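# Clear acrylic boxes: are they worth it?

Every storage article I read tells me to put everything in clear acrylic. I held out for years, then gave in after moving house to Orholm, and I still have my doubts.

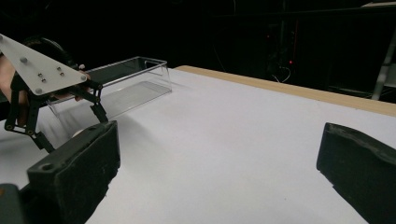
The claim is that you find things faster when you can see them. True for batteries and string. Less true for a box with 100 assorted screws in it, where all you see is the outermost layer of screws. I label mine anyway, on the short side, which rather defeats the point of paying extra for see-through.

A few things I'd stand by:

- Wash them in warm water with a drop of washing-up liquid and a soft cloth. Kitchen roll leaves fine scratches.
- Keep glass spray away from them, especially anything with ammonia. I clouded one in an afternoon.
- Don't put them in the dishwasher, whatever your neighbour says.
- Measure the inside of the box. Mine was sold as 20 cm wide and the inside is nothing like it once you allow for the walls.
- Lift from underneath when it's full. The corners are where mine have cracked.

Dust is the other nuisance. Rub the sides with a dry cloth and they seem to attract more of it, so I use a damp one and let them drain upside down on a tea towel.

Jonatan Hägglund wrote in to say toothpaste takes out scratches. I tried it on an old lid – the big scratch got fainter and the area round it went dull. I wouldn't do it on anything you look at.

For the shed I've gone back to old ice cream tubs. They cost nothing and I don't mind dropping them.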